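Recording a shirt-folding set with the hand-held grippers

This page is for club members taking a pair of grippers home for the Koltari folding task. It covers setup, the fold itself, and what to hand in. If you haven't done the bench session at Mindon yet, do that first. The calibration steps are on a separate page and are not repeated here.

What you need

Both grippers, left and right, from the same case
The cables that came with them
A storage card with enough free space for a full set
A long-sleeved garment with buttons
A bed or a large table you can reach across without leaning on it
The log sheet

Each member records 20 folds for a full set. You can split them over two sittings, but use the same garment and the same surface for both. Allow more time than you think for the first 3 folds. They are usually slow and a bit clumsy, and they still count.

Step 1. Pick the surface

A bed is fine. The Whiteley group did all of theirs on tables last term and the policy they trained had trouble with anything soft, so this term we want more beds. Leave the bedding on. You don't need a plain sheet, and a busy pattern is good for us, provided the garment stands out from it. Black on a light flowered blanket works well. Black on navy does not.

Leave the room as it normally is. Furniture, toys and shelves in the background are useful variety. Do put away mail, family photos and screens with anything personal on them, and check that no one else is going to walk through.

Step 2. Lay out the garment

Spread it front side up with the collar toward the head of the bed. Open one sleeve out to the side and leave it with whatever creases it has. Don't smooth it with your hands. 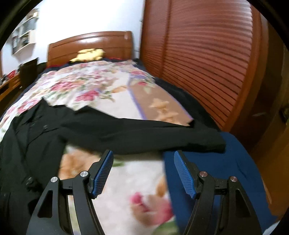

Start every fold with both grippers open and held a little above the cloth. Wait for a slow count of 3 before you move. The trimming script looks for that still period at the beginning, and a recording without it has to be cut by hand.

Check the pads at this point too. The blue pads should face each other and have no lint on them. Wipe them with a dry cloth if they do. If a pivot feels loose, stop and tighten it, then note it on the log sheet.

Step 3. First sleeve

1. Bring one gripper down on the cuff and close it on a double layer of fabric. A single layer slips.
2. Use the other gripper to hold the shoulder seam.
3. Lift the cuff just clear of the bed and carry it across the body of the garment.
4. Lower it, open the gripper, and back straight off before moving sideways.

That last part matters. Most of the spoiled folds from Custurberg were spoiled here, when the finger caught the cuff on the way out and dragged the sleeve back with it.

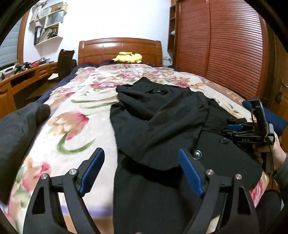
Step 4. Second sleeve and body

Do the second sleeve the same way. Then take the hem with both grippers, one at each side, and bring it up toward the collar. Keep the grippers level with each other. With a heavier garment, such as a jacket, you may need to fold the body in two stages, which is allowed. Write "two stage" on the log sheet.

Avoid gripping directly on a button. The pads close on it at an angle and the fabric twists out.

Finish with both grippers open above the folded garment and hold still again.

If something goes wrong

Dropped fabric: pick it up and carry on. Recoveries are worth having.
A hand touched the cloth: stop, mark the fold as void and lay the garment out again.
Cable caught on the bedding: stop and void it. Run the cable behind your elbow next time.
Gripper out of view of its partner: no action needed.

Step 5. Between folds

Shake the garment out and lay it down again in a slightly different position. Turn it a little, swap which sleeve is open, or move it toward one side of the bed. Don't fold 10 in a row from the same spot – we had a set like that and could only use part of it.

Handing in

Copy the recordings to the club drive under your member number and the word "fold". Keep the originals on the card until someone confirms the upload. Put the log sheet in the tray by the Mindon bench and return both grippers to the same case with the jaws closed.

The target for the whole club is 500 folds by the end of April. Sleeve-only recordings from the warm-up exercise do not count toward it.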